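Dandness Baseball League confirms 2021 season format and new ground arrangements

DANDNESS, May 15, 2021

The Dandness Baseball League has confirmed the format for its coming summer season, which opens in October. The senior competition will have eight clubs, up from six, and each club will play 20 regular season games before finals.

The two new clubs are Vulix Baseball Club and Gasex Districts. Both have fielded junior sides in the league for several years and applied for senior entry at the end of last summer. Their applications were accepted after the league inspected their home diamonds and looked at player numbers.

With eight senior clubs, there will be no bye rounds. Under the old draw the season ran long and some clubs went three weeks between home games. The new draw gives every club 10 home games and 10 away games. Double-headers will be used twice, both times on long weekends, and the travelling club will not be asked to play a night game on the day before.

The top four clubs will play finals. First will meet fourth and second will meet third in best-of-three semi-finals, with the higher-placed club hosting games one and three. The grand final will be a single game at Hashmi Park. Last season's final was also a single game, but it was played at the home ground of the minor premier. The league decided on a fixed venue so that lights, seating and parking can be booked well ahead.

Hashmi Park has had work done over the off-season. The infield has been re-turfed and the warning track widened along the left field line. The old timber scoreboard has been taken down and will be replaced before opening day. Seating behind home plate has been increased to 611. The outfield hill will stay open for people who bring their own chairs.

Several playing rules have changed:

The mercy rule will apply at 12 runs after five innings. It was previously 10 runs after seven.

Games tied after nine innings will go to extra innings with a runner placed on second base. Finals are exempt and will be played out in the normal way.

Pitch limits for players under 18 in senior games will be the same as those in the junior competition. Scorers from both clubs must agree on the count at the end of each half inning.

Each club may name up to two imports on its team sheet. An import is any player who was registered with a club outside the region in the previous season.

Wooden bats remain compulsory in first grade. Second grade clubs may use approved composite bats again this year, and the rule will be looked at when the season is over.

Registration for senior and junior players is now open through each club. Players who were registered last season do not need to supply proof of age again. New junior players need to supply a copy of a birth certificate or passport. Fees are set by the clubs and include insurance and one playing cap. Uniform orders placed after the end of August may not arrive for the first round.

The league is also looking for umpires. A two-day course will be held at the Hashmi Park clubrooms, and there is no charge for people who agree to umpire at least one junior game per fortnight. Masks and chest protectors can be borrowed. Umpires will be paid at the end of each month.
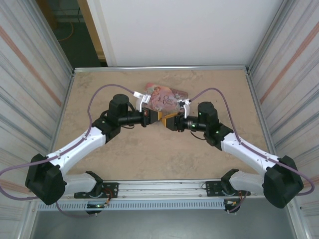 Two robot arms and a printed pouch on a tabletop.

The junior competition will again be played on Saturday mornings' usual grounds, with under-12, under-14 and under-16 divisions. Tee-ball will be offered by Gasex Districts and Dandness Central. Other clubs can add tee-ball sides if they have enough players by the close of registration.

Entry to regular season games is free at all grounds. A gold coin donation will be taken at the gate for the semi-finals, with the money going to the host club's junior program. Grand final ticket prices will be set closer to the date.

The full draw will be sent to clubs once ground bookings are confirmed by council. Clubs wishing to swap a home date should write to the league office with the agreement of the other club attached. Requests made within two weeks of a game will be considered only if the ground is unplayable.

Media enquiries: Dandness Baseball League office, Hashmi Park clubrooms, Dandness. Team lists and past season records are available on request.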